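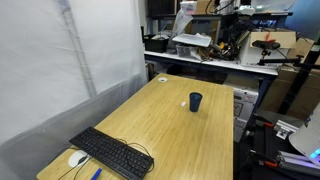

Arrumação de fim de ano na oficina, primeira leva. Começámos na sexta à tarde e ainda vai a meio, portanto a galeria também vai a meio. Mesa de madeira clara primeiro, que é a que toda a gente usa e onde toda a gente larga coisas: teclado preto atravessado no canto, rato branco ao lado, marcador azul, o copo azul-escuro mesmo no meio do tampo. O copo já me disseram que é da Defne. Defne, leva o copo.

Actualizado 02/12/2019

O plano (quem já leu no quadro pode saltar)

Cada zona tem a sua foto de "antes", depois mexe-se, depois foto de "depois". As da mesa e da bancada vão primeiro, armário e corredor a seguir, arrecadação só em Janeiro, quando vier a estante nova da Vimari. Legendas curtas, escritas à pressa, corrijo depois. Se virem uma coisa vossa digam por mail ou deixem papel colado.

Mesa, antes

O veio do tampo parece bambu, eu gosto, a Defne diz que cansa a vista. Fica como está. A tampa branca redonda no canto do fundo é para passar os cabos, e era bom que os cabos passassem mesmo por lá. O do teclado anda a dar voltas por cima da madeira, o do rato cai pela frente da mesa. Vou comprar abraçadeiras.

Marcador azul: para a caneca dos marcadores, junto ao quadro. Os secos vão para o lixo, não voltam para a caneca!!

Há também uma coisinha branca pousada à esquerda do copo, borracha ou tampa, não percebi. Se é tampa de alguma coisa, alguém anda com essa coisa destapada.

Bancada de trás, antes

Prateleira branca comprida, pés azuis-escuros. Aqui é que está o trabalho a sério. Caixa preta de plástico à esquerda, depois a caixa transparente com um bocado de tudo lá dentro e o tabuleiro branco torto em cima. O tabuleiro sai de cima da caixa, assim ninguém consegue ir buscar nada sem o tirar primeiro.

O novelo de cabos pretos com as ferramentas pelo meio: uma tarde inteira, no mínimo. Quem tiver paciência que se inscreva, eu levo bolachas. Separar primeiro as ferramentas (vê-se amarelo e laranja lá metido), depois os cabos por comprimento. Cabo que não se sabe de onde veio vai para o saco do Ertuğrul e ele decide.

Caixa de cartão branca, com a aba aberta. Falta etiqueta. Peço só isto, etiqueta na frente e na aba, letra grande. O ano passado abrimos a mesma caixa não sei quantas vezes à procura do mesmo adaptador.

Cortina

A branca, grande, do lado esquerdo, até ao chão. Deixa passar a luz e por isso fica. Vai a lavar na semana em que estivermos fechados, o Ertuğrul ficou de tratar disso com a lavandaria Yüksel, a mesma das batas. Atenção às dobras de baixo, não empurrem a mesa contra o tecido.

Depois (ainda sem fotos)

Mesa: fica só o teclado, o rato e o que cada um estiver a usar nesse dia. Ao fim da tarde tampo limpo com pano húmido, bem torcido. Nada de álcool na madeira.

Bancada: caixas encostadas à parede, etiquetas viradas para fora, dois tabuleiros no máximo. Cabos enrolados e pendurados, já pedi os ganchos à Tullel, vêm 2 pacotes.

Corredor: as cadeiras dobráveis voltam para a sala Hetthorpe. Foram pedidas emprestadas para a festa do verão e estamos em Dezembro, enfim.

Contas, para quem perguntou

Temos 300 euros para isto tudo, estante incluida. Os ganchos e as caixas novas são baratos, a estante leva quase o resto. Se sobrar alguma coisa proponho um candeeiro para a ponta da mesa, a Defne propõe uma cafeteira. Aceito votos.

Quem faz o quê

Defne Canpolat – etiquetas, e a mesa
Ertuğrul Tokgöz – cortina, saco dos cabos, ida ao ecocentro
Eu – bancada, fotos, bolachas
Corredor – ainda sem nome, faltam duas pessoas para as cadeiras

Perdidos e achados

Está tudo numa caixa à entrada, do lado de dentro da porta. Um guarda-chuva, umas luvas de lã, um carregador, a chave pequena com fita verde que já cá anda desde a primavera. O que não for levantado até à arrumação da arrecadação segue para a loja solidária, menos a chave, a chave fica comigo.

Próximas fotos quando eu conseguir descarregar o cartão, provavelmente ainda esta semana. As do armário estão tremidas, tenho de repetir antes que alguem o arrume sem avisar.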